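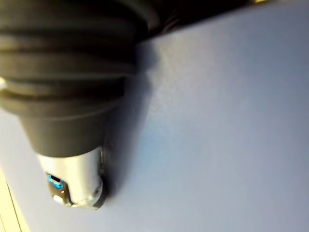
Black rubber bellows, close up.

I spent most of June reading about dung beetles, so this post is about them.

The ones people picture are the rollers, which shape a ball of dung and push it away backward with their hind legs. They are only part of the group. Tunnelers dig a shaft under or beside the pat and drag the food down into it. Dwellers stay in the pat and raise their young there. In the pasture behind my place I mostly find dwellers, which are small and brown and easy to miss unless you break a pat apart with a stick.

Rollers move away from the pat in a straight line, because other beetles will try to steal the ball. Before leaving, many of them climb on top and turn in a circle. They are checking the sky. Depending on the species and the hour, they can use the sun, the moon, the pattern of polarized light, or the Milky Way.
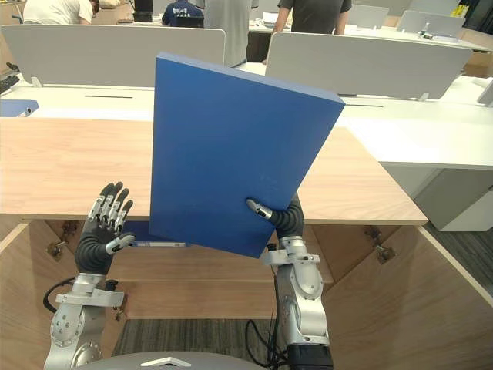 Tunnelers are the ones I would like to see more of. Males of some species have horns and fight over the tunnels. In several of these species there are also smaller males with little or no horn that sneak past the guard, sometimes by digging a side tunnel of their own. Horn size depends a lot on how much food the larva had, so a big male usually started out with a big supply.

The eggs go into the buried dung, one to a brood ball in many species. The larva eats the ball from the inside, pupates in the shell that is left, and comes out as an adult when the soil is damp enough. After a dry spring you can wait a long time.

I set out two pitfall traps near the Wotov road and checked them at 10 in the morning. The shady one had roughly 60 beetles in it, nearly all small dwellers. The one in full sun had a few rove beetles and a lot of ants. I kept three tunnelers long enough to look at them under the lens and let everything else go by the fence.

I still can't get the small brown ones to species. The key I have wants me to count grooves on the wing covers, and I need a better light for that. I'll try again after the next rain.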